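Room acoustics notebook, Woltalness meeting room
January, entry started 9:40
R.P. measuring, V.S. on the laptop

Continuing from the last entry. Complaint is unchanged: people on the far end of calls say the room sounds like a stairwell, and people in the room say they get tired after an hour. The ceiling tiles were replaced in the fall with a harder type that is easier to clean, and the complaints date from then. No baseline was taken before the swap, which limits what can be said about cause.

Method as before. Omnidirectional speaker on the floor stand, swept sine, 4 microphone positions, 2 speaker positions. Door shut, blinds down, ventilation on its low setting. Vlasta wanted the ventilation off entirely. Facilities can only shut down the whole floor, so low it is. Background level is good enough above the 125 Hz band and poor in it. Treat anything in that band as unreliable until someone can come in after hours.

Temperature 23 °C at the first sweep, same at the last. Humidity not logged because the meter's battery was flat. This matters for the 4 kHz band and up, less below. Replacement battery to go in the kit bag, and a second one taped inside the lid.

Sweeps, first pass. Position A near the window gave a clean decay in all bands from 250 Hz up. Position B by the door had a visible double slope in the 500 Hz band. Re-ran it twice and it stayed. Position C close to the table edge showed a strong early reflection, arriving soon enough after the direct sound to color speech. Position D in the back corner had the usual corner buildup at the low end and nothing else worth writing down.
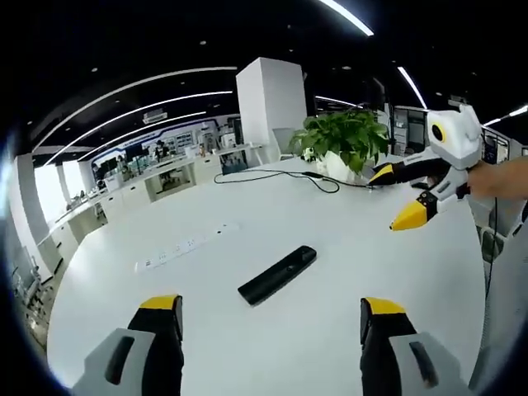

The double slope at B is most likely flutter between the door wall and the glass partition, which are parallel and both bare. Hand claps from B give the zing, hand claps from A do not. Hung the heavy moving blanket over the partition and repeated B only. The double slope went away in the 500 Hz band and was much reduced at 1 kHz. Took the blanket down again before continuing so the remaining sweeps can be compared with the first ones.

Note on the blanket: it is not a proposal. Rok has already been asked by someone in the hallway whether that is what the wall will look like.

Table reflection. The early arrival at C is from the tabletop. It is large, hard and flat, and everyone who speaks in this room does so while leaning toward it. A boundary microphone sitting on the surface would not see the comb filtering, since for that type the direct and reflected paths are effectively the same. The current microphone is on a short gooseneck and does see it. Laid the wool felt over the half of the table nearest C and repeated. Early reflection was down clearly above 1 kHz and unchanged below, as expected from a thin material.

Felt left down for one call with the Jullell office as an informal check. They reported the sound as "closer." They also said this when we changed nothing last month, so it goes in the notes and does not count.

Second pass with people seated. This always moves the result, clothing being a decent absorber. Mid bands dropped enough that the room sounds acceptable when full. It is worst with only a few people in it, and that is how it is used most of the time. The design case should be the lightly occupied one.
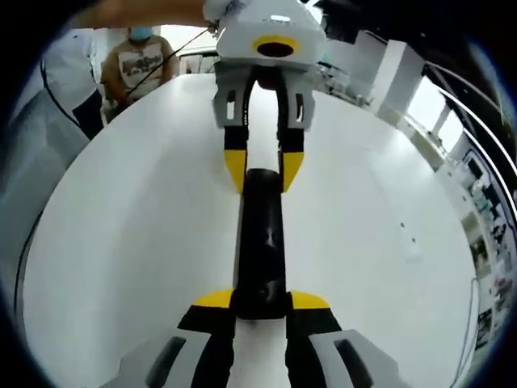

White tabletop with black cylinder.

Materials. Two samples in hand, one from Ristić and one from Flastora. Both are pressed fiber panels meant for wall mounting. The Ristić sample is denser and comes with a data sheet measured with an air gap behind it. The Flastora data sheet does not state the mounting at all, so the two curves can't be compared as printed. Vlasta has written to Flastora asking for the mounting condition. Until there is an answer, do not put both curves on one plot. We did that in the draft and it made one product look far better than it may be.

Tried both samples in the small impedance tube in the afternoon. The Ristić piece was cut slightly undersize and leaked around the rim. Sealed it with petroleum jelly, second run repeatable. Flastora fit without sealing. Low frequency limit of the tube is above where the trouble at D sits, so neither run says anything about the corner.

Placement. If only one surface can be treated it should be the door wall, starting at seated ear height and going up. Treating the ceiling again would do more for overall decay and nothing for the flutter. Panels on the partition are ruled out by the fire people, who want clear sight through the glass. Budget line allows 300 for materials in this quarter, enough for a partial row on one wall and the brackets. Air gap behind the panels should be as deep as the brackets permit.
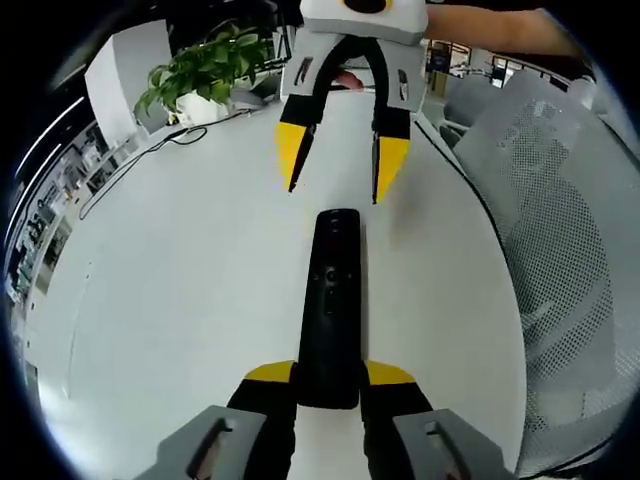

Processing. Rok's script was still using the longer fit range from the lecture hall job. With the background noise in this room that range reaches into the noise floor in the low bands and reads the decay long. Changed to the shorter range and reprocessed both passes. Mid band values barely moved. The 250 Hz value came down at every position and the spread between positions got smaller. Old output files kept in the folder marked superseded.

Also found that channel labels for C and D were swapped in the seated pass. Corrected in the log and in the file names. First pass was labeled correctly, checked against the sketch.

Open items
Low band sweep after hours with ventilation off (Rok to ask facilities)
Mounting condition for the Flastora curve (Vlasta)
Boundary microphone on loan, compare against the gooseneck at C, felt on and felt off
Humidity meter battery
Measure the depth behind the door wall trim before ordering brackets

Packed up 16:15. Speaker stand has a loose collar, tighten before next use. Felt is rolled up behind the cabinet.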